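THE BRITILLEY BULLETIN

Summer drinks and who is bringing what

The summer evening is on Saturday, from six, in the usual hall, and the question of refreshments has once again filled more of my inbox than the roof, the parking and the hedge put together. Up to 200 of you have said you might come. "Might" is doing a good deal of work in several of those replies.

Tudur Parri has drawn up the drinks list. It has one change from last year, when we offered 13 kinds of cordial and everybody drank the elderflower. This year there will be elderflower. There will also be Anselmo Urrego's lime and ginger, which he describes as lively and which made my eyes water from across his kitchen.

Please bring your own cup if you can. We own plenty, but washing them up takes until midnight and I am told I hum.
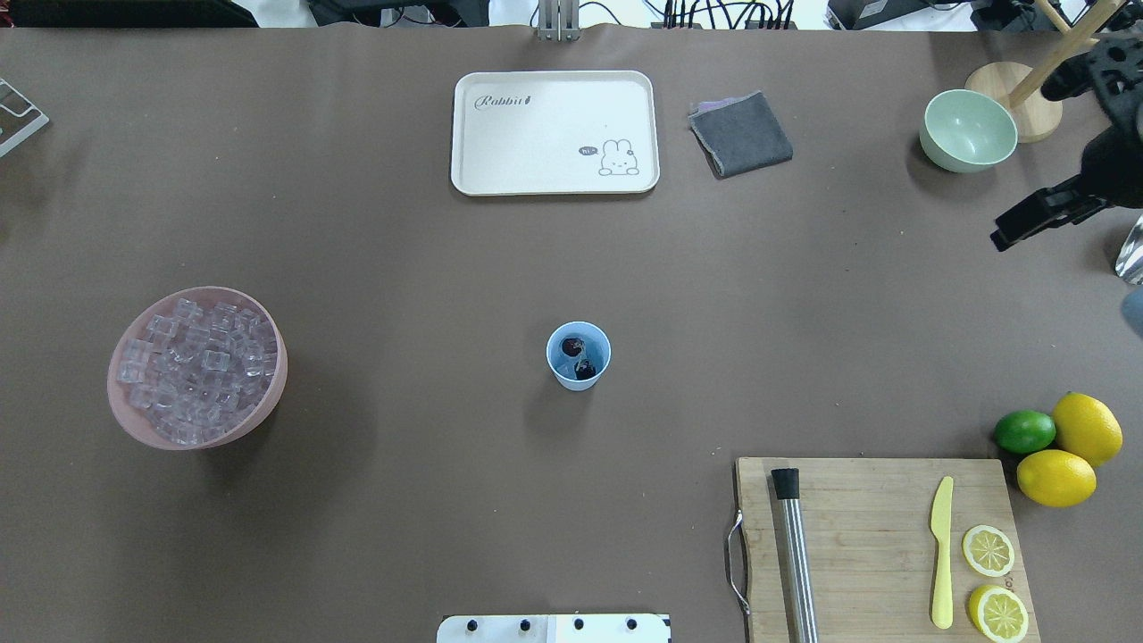 Ice

Last July we ran out of ice at twenty past seven. I have heard about this from most of the village, including two people who weren't there. So if you have a freezer with a free drawer, please start now, and label your bags. An unlabelled bag went home with the wrong family last time and relations on Mill Lane are still cool.

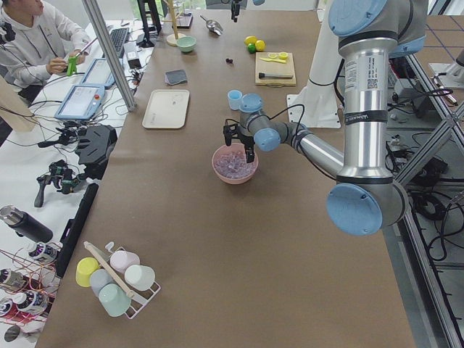
So-ying Kwan has kindly offered her chest freezer as an overflow, once she has eaten her way through the blackcurrants. Bags can go to her side door any evening before nine. Knock first — the dog takes deliveries personally.

Tea will be served for those who regard cold drinks as a fad. Kohei Hoshino is in charge of the urn and would like it known that he alone touches the tap. Milk, oat milk and sugar are all covered. Biscuits are not, so if you were wondering what to bring, stop wondering. Shortbread travels well. Trifle does not, as the back seat of my car can confirm.

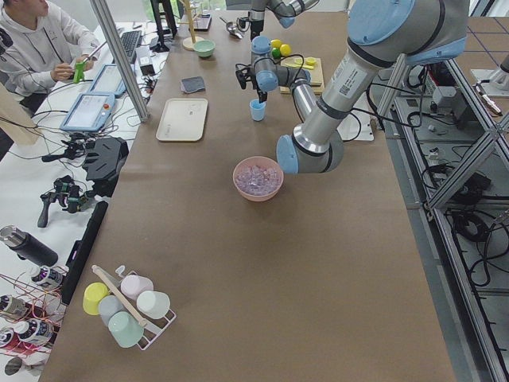
Cups, ice and a tray for the summer table.

Offers of ice, biscuits or an hour at the sink should go to Tudur by Thursday. Complaints about the lime and ginger can go straight to Anselmo, who will be standing next to it all evening with a ladle.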